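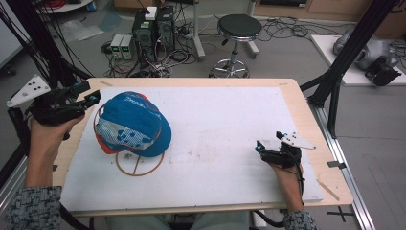 Setting up and upkeep

The Plutavus cell is a tabletop station for recording hand movements with a pair of hand-held grippers. It was laid out by Cristóvão Carvalho at the Sanance workshop, and a second cell of the same pattern was later built for Aguirre. The operator sits at the table and holds one gripper in each hand. Each gripper carries a white triangular marker plate with black circular markers, from which its position and angle are worked out.

Table and work surface

The table has a wooden top with rounded corners. A white foam board lies over most of it and serves as the work surface. The board gives a plain background and can be changed without disturbing the table. Smudges and scuffs gather near the middle, where most objects are handled. Light marks are left alone. A board is replaced when it is dented or when its edges begin to lift.

A circle with a straight line across its lower part is marked on the board in orange-brown. The circle shows where the object is to be placed before a recording starts. Soft objects such as a baseball cap may cover most of the ring, and in that case the operator goes by whatever part of the outline is still showing. When a new board is fitted, the circle is copied from a paper pattern kept with the cell notes.

Marker plates

The plates are the part of the cell most often at fault. A plate that has worked loose gives readings that drift slowly during a run, and this is easily mistaken for a fault in the software. Each plate is held by the edges and pressed gently; any movement means that its mounting must be tightened before work goes on. Markers are wiped with a dry cloth. Solvents dull the black and are not used.

A bent plate cannot be straightened well enough to be trusted and is replaced as a whole. The gripper must then be measured again, as the distance from plate to fingertips will have changed.

Grippers

The grippers have black bodies and paired black fingertips. Fingertips are changed as a pair, even when only one is worn. With the gripper closed, the tips should meet along their full width. A gap at one end usually points to dirt at the base of the finger — less often to a bent finger. The opening and closing action is tried 20 times by hand after any repair, and a gripper that sticks at any point is taken apart again.

Calibration

The full procedure takes some 60 minutes and is carried out after a plate, a fingertip pair or the board has been changed. Both grippers are first placed at rest on the board, one at either side. Each is then moved slowly across the surface and turned through its usual range, and the recorded path is compared with a stored one. An error of more than 2 mm at the fingertips is treated as a failure, and the procedure is repeated from the start.

A shorter check is made after every 300 recordings. It covers the plates and the closed position only. The Aguirre cell uses the same limits but keeps its results in a separate log, in the format used by the Astel software.

Cables and power

Cables are checked with the power off. Plugs are pushed home and any worn lead is replaced; taping over damaged insulation is not accepted as a repair. The supplies are switched on before the computers, and their readouts are noted once they have settled. If one gripper fails to appear at start-up, its lead is swapped with that of the other. A fault that moves with the lead is in the lead.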